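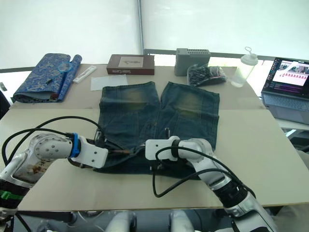

Marijke Geerts wrote to me that she always starts with the legs, and that her jeans still come out of the drawer with a hard crease over the knee. I think the order is the reason, so I have written down how I do it. My way begins at the waist.

## What you need

- a table or another flat place, a little longer than the jeans
- your two hands
- five minutes for the first pair, much less for the next ones

A bed is possible too, but it is soft and the legs slide away when you pull.

## Step 1: Lay the jeans flat

Put the jeans on the table with the front side up. The waistband is near your stomach and the legs point away from you. Close the button and the zipper first. If there is a belt in the loops, take it out.

Look in the pockets now. I once folded a pair with a Grullia bus ticket inside and it went through the next wash also.

## Step 2: Open the waist

The waist is almost always bunched up when it comes from the line or from the dryer. Take the band with one hand at the left side and one hand at the right side, and pull slowly outward until the fabric between your hands is straight. Do not pull at the belt loops, they tear easier than you think.

Then press the band down with both palms. On old denim I hold it like this for a few seconds.

## Step 3: Smooth the legs

Keep one hand on the waist. With the other hand go down each leg, from the hip to the hem. At the knees you must go slowly. Where the fabric is worn and faded it is also thinner, and it likes to keep small wrinkles. Pull the hem a little and they go out.

The side seams should lie at the sides. If a seam has turned to the front, roll the leg back before you continue.

## Step 4: Fold leg over leg

Take the left leg and lay it on the right one, so that the back pockets are on the outside. The crotch makes a small triangle that sticks out. Fold this triangle in, and you have one long rectangle.

## Step 5: Fold in three

Bring the hems up to a hand's width under the waistband. Then fold the rest in three equal parts. Do not fold exactly at the knee! Move the fold a few centimeters up or down, and change the place from time to time.

My drawer is 44 centimeters wide and takes two rows of jeans, standing upright like books. If yours is low, fold in two and lay them flat.

## Questions I have received

**Must I iron before?** No. If the jeans were hung by the hems, step 2 and step 3 are enough.

**Does it work for children's jeans?** Yes, but leave out one fold in step 5, or the package becomes too thick and opens again.

**What about stretch denim?** Pull less in step 2. Arne Haberkorn rolls his from the waist down, and for a suitcase I do this also.

Next I will write about shirts with a stiff collar.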